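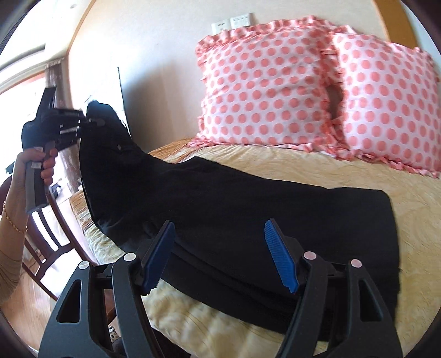 A black garment on a pale yellow bedspread.

TRUDACH TO PLAY FOLLAU HALL IN APRIL, LOUDLY

Trudach, the four-piece that has been called too slow for metal and too loud for folk, will bring its spring tour to Follau Hall in April. Doors open at 7 p.m. The band goes on at 8, or whenever Bernd Kohlhase finishes tuning.

The set draws mostly on "Livach," the group's second album, recorded over 62 nights in a former dairy with poor heating. Singer Catinca Tudose and guitarist Ruoxi Du wrote most of it. Kohlhase plays bass and Birgit Schwerdtfeger drums, standing up, for reasons she has declined to discuss with the press.

"We have rehearsed the quiet song," said Tudose. "It is still not very quiet."

Opening is Huệ Đàm, whose solo accordion set runs 25 minutes and has been known to outsell the headliner at the merch table – a subject best avoided backstage.

Follau Hall has 166 seats and standing room for over 200 more. Earplugs are free at the bar. Tickets are on sale now at the box office and at Lenz Records, which would also like its ladder back.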